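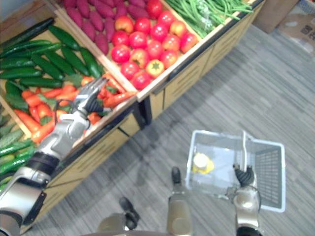

9 min read (with exercises)

Mobile manipulation, handout 6: splitting a shopping task into stages

The method in this handout was worked out on the Lasness task set. The robot carries a basket round a mock shop, takes produce from open stands and sets the basket down at the end. We want one policy to do the whole thing, but a single policy trained on full runs tends to lose its place. It may reach for a carrot with the wrong hand, or let go of the basket halfway through.

The fix is to cut each recorded run into stages and give the policy the stage label as an extra input. A second, smaller network predicts the label from the pictures. Labels are marked by hand on 40 runs and the rest are filled in by the stage network.

Two kinds of view go in. The head camera sees the stands and both arms. The wrist cameras see the fingers and whatever is close to them. Read the notes on occlusion from last time before going on, as the wrist view loses most of the room when the hand is holding something.

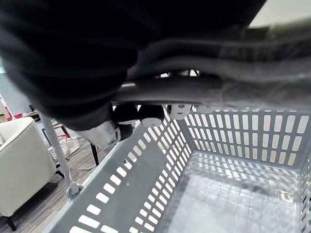 Fig. 2. Wrist view, fingers at the basket rail.

The stage network should not rely on one view. In the first version it used only the wrist pictures, and it mixed up "carry" and "place", which look much alike from the hand. Adding the head picture and the last 15 joint readings cleared up most of these errors. The joint readings matter more than you might expect: an arm held out and an arm being lowered give different readings even when the pictures are close to the same.

Be careful with basket contents. A wrist camera looking into the basket may catch only part of an item, so we do not use a count of items to decide when a stage is over.
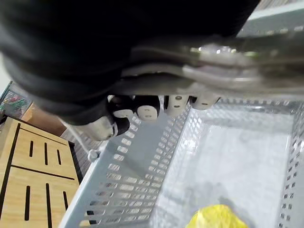 Aguiar asked whether the stage labels could be dropped once the policy is trained, and suggested that a long enough history of pictures would do the same job. We tried it on the Clestance arm code with a history of 18 steps. It worked for picking. For carrying it did not, as the stage often lasts much longer than the history.

What to record when you run the comparison:

1. The stage label at every step, both predicted and marked by hand.

2. The step at which each hand opens or closes. Use the Nuvley log format from handout 4.

3. The head view at the start and end of each carry, with the basket and the nearest surface both in view.

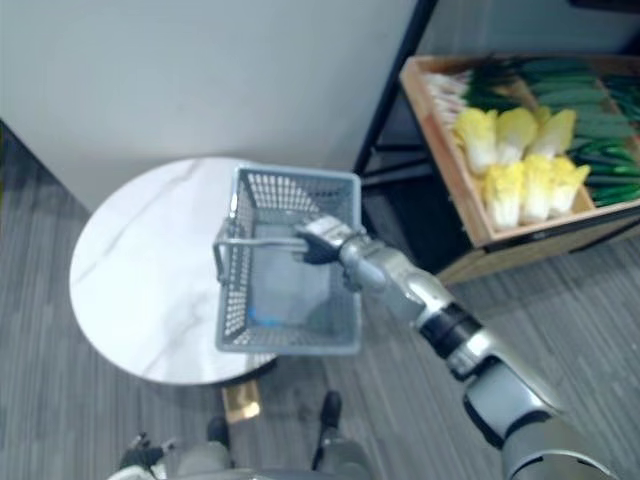
4. Any run where the predicted stage goes backwards. Keep these runs in the set and note the step number.

Hand in the log files and one page of notes. Plots are optional, but label the axes if you include them.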